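Workplace automation > Packing and kitting
Thread: Two-arm cell on the returns bench, what happened to your staffing?

benchlead_16
Joined in March
We run a returns bench for Prelier spares, 176 totes on a normal shift. A two-arm cell now takes the small parts. Headcount is unchanged, but the two sorters have become one sorter and one cell minder. The minder's grade has not been changed.

Ornska
Same at our site. Minding is a different job: clearing stops, swapping bins, logging faults. We had it regraded after four months of asking. Put the fault log in front of whoever sets the grades.

tote1212
Disagree on the regrade. Our minder clears a stop and presses reset. The sorter still makes every decision on damaged stock, and that is the skilled part.

Ornska
Your sorter gets all the awkward items now and none of the easy ones. Did the hourly target come down to match?

tote1212
No. It stayed at 70. I accept that point.

benchlead_16
Ours stayed the same too, and I have raised it. Bench layout, as tote1212 asked by message. We use one blue bin between the two grippers, on a plain white top. 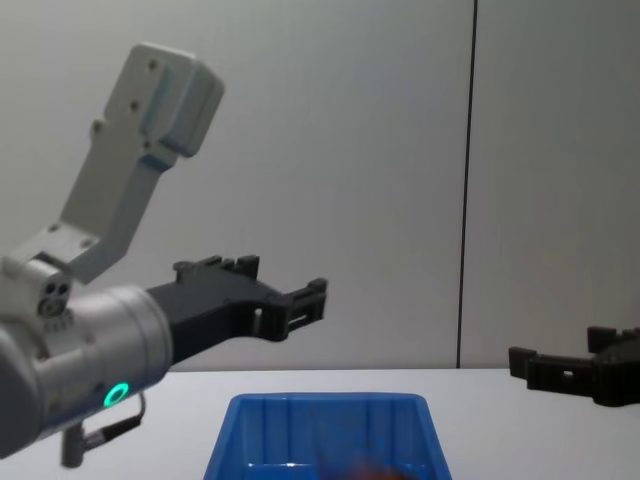
vonirley_nights
Is the bin fixed down? Ours crept towards the edge over a shift, and the minder was blamed for the missed picks. Two strips of rubber matting cured it.

benchlead_16
Not fixed. Will try the matting on Monday's late shift.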